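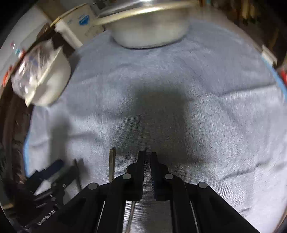 Call for participants: good-practice guide for hand-held gripper demonstrations

Kesteck is seeking 14 operators to test a draft set of working rules for recording household handling tasks with hand-held parallel-jaw grippers. Sessions run at the Brakia site. Applications close 2026-03-14.

Participants will work through 18 short tasks under the draft rules, which cover jaw and pivot checks, clearing tools from the work surface, grip on metal cookware, and when to discard a recording. Each session lasts 4 hours, including 2 breaks. A written report on any rule found unclear or unworkable is required after every session.

Requirements
Age 18 or over
Full use of both hands
Able to follow and comment on written procedures in English
No prior robotics work needed

Operators currently under contract to Herrero or Gamik may not apply.

Send a one-page statement and your available dates to the Kesteck standards desk. Travel within Brakia is reimbursed on receipt.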